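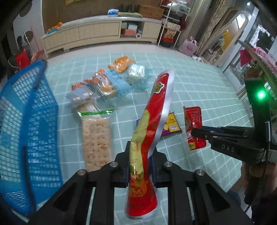

Long red snack bag in one gripper, little red sachet in the other.

Picking up snacks with hand-held grippers: how I record a basket session

I get asked for this often enough that I'm finally writing it down. It covers the snack basket task in Brodden, which is our household pick-and-place set, and it assumes you already have the grippers charged and paired. If you haven't, go do the Usholm setup page first and come back. I'll wait!

You need a pair of hand-held grippers, a basket with an open top, a patch of floor, and a bunch of packaged snacks. That's the whole shopping list. I like a mesh basket because you can see into it from the side as well as from above, and later on that makes it much easier to check where things ended up.

Picking the snacks

Go for variety in how things bend. A long foil bag twists when you squeeze it, a sleeve of crackers mostly stays put, and a tiny sachet wants to slip out the second you relax your fingers. All of that is useful to the model. What isn't useful is ten identical bags of the same chips (I did this in my first week and Snædís Hallgrímsson very kindly threw the whole batch out).

Mix up the wrappers too. Clear plastic, shiny foil, cardboard, something with a sticker or a note on it. Clear bags are a pain for the cameras and that's exactly why you want plenty of them.

Laying them out

Drop the snacks next to the basket, close enough that you can reach everything without shuffling your feet. Don't line them up. Let a few overlap, and leave at least one off by itself. Then check the spread from where you'll be standing, holding the grippers at working height, because a layout that seems fine when you look straight down can be half hidden behind the basket once you're in position.

Leave the rest of the room alone. Chairs, shelves, shopping, slippers, whatever is there can stay there. I used to tidy up and Ulla Vuorinen asked me to quit it – real homes have stuff in them, and she wants the model to get used to that early.

Recording an episode

1. Look for the green light on each gripper before you start. Dark means you're rehearsing.

2. Hold both grippers open over the snacks for a slow breath. The software uses that still moment to mark the beginning.

3. Pick an item and go to it in one smooth move. If you change your mind halfway, stop, back up and pick the other one cleanly. Wobbling between two bags is the hardest thing for us to label.

4. Close the jaws until the item is held, then stop squeezing. Crushed crackers look terrible, and the model will happily learn to crush crackers.

5. Lift straight up first, then go over the rim. Dragging a bag up the outside of the basket snags on the mesh.

6. Lower it in and let go. Please don't toss! I know it's tempting by the end of the afternoon.

7. Carry on until the floor is clear, hold still again, and end the episode.

Both hands can be busy at once, and I'd encourage it. One gripper can be on its way to the basket while the other is closing on something small. Just keep the two from crossing over each other, or each camera ends up with a lovely close-up of the opposite gripper. 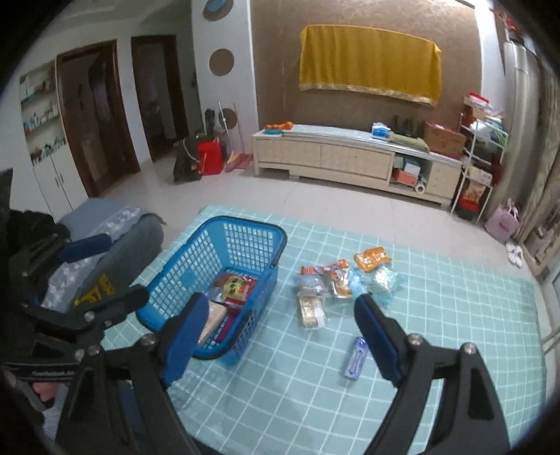
Last changed: November, by the Brodden recording team

Part-filled baskets

Some episodes should start with things already inside. Put a few packages in by hand, scatter the others to one side, and begin recording from there. I skipped this for ages, and the early model got weirdly shy about placing anything on top of anything else. Once we added 700 part-filled starts it calmed right down.

Slim items like tubes deserve a little extra attention here. Lay one out on its own, away from the pile, and come at it across the short side so the pads close on the middle. If it rolls, let it roll and go after it. Keep the recording going.

When a grab goes wrong

Keep it, mostly. If you drop a bag and pick it up again, that's a recovery and we want those. Tag it "regrab" in Jansen and move along. The ones to delete are where you used your bare hand to help, where somebody walked through the basket area, or where a cable caught on the rim and pulled the gripper sideways. That last one happens to me every Tuesday, I swear.

How many to do

For a new room I aim for 100 episodes, reshuffling the snacks every time and moving the basket every so often. Left side, right side, nearer, farther. The full task is set at 3,000, spread over everybody's rooms, so there's no need to be a hero in a single day. I take a break after 2 battery swaps because my wrists get lazy and my lifts get sloppy – you'll see it in the playback before you feel it.

Uploading

Put the grippers on the dock, open Jansen, and choose Hulport as the destination. Type the room name the same way each time (lower case, no spaces). Watch the first and last episodes all the way through before you press send, and keep your local copy until the Hulport page shows the batch as accepted.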